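Open day at the Avadcombe bat hospital

The Avadcombe bat hospital opens to visitors one day a year, and I went along in May. 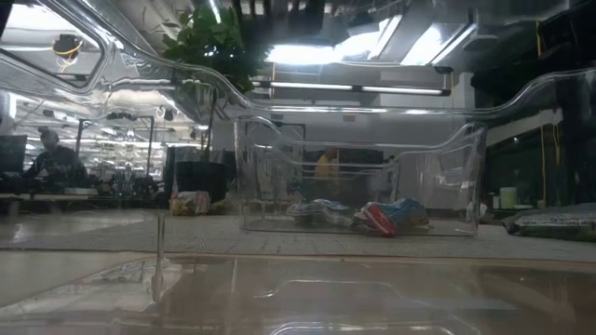

The morning tour was full, so I joined the second one, led by Ya-wen Chiang. She began with feeding. A small bat that has been found on the ground usually gets water first, a drop at a time from a fine paintbrush, and mealworms later if it will take them. Pups are fed milk every few hours through the night. The log on the wall showed 2,014 bats admitted since the place opened.

The flight cage is outside, 30 feet long, with a pool of shade at the far end where the bats hang up during the day. Before release each one has to fly laps without landing. Some manage it the first evening. Others with torn wing membranes stay for weeks – the skin heals well but slowly.

After lunch there was a talk on the colony in the old Kazmi mill, which is counted every summer as the bats leave at dusk. Last year's count was 800. Most of them feed along Driment Creek, low over the water, and come back to the roof once or twice before dawn, more often when they have young.

I stayed for the dusk walk. The first bats came out over the parking lot while it was still light enough to read the signs, and we followed the creek path as far as the second footbridge.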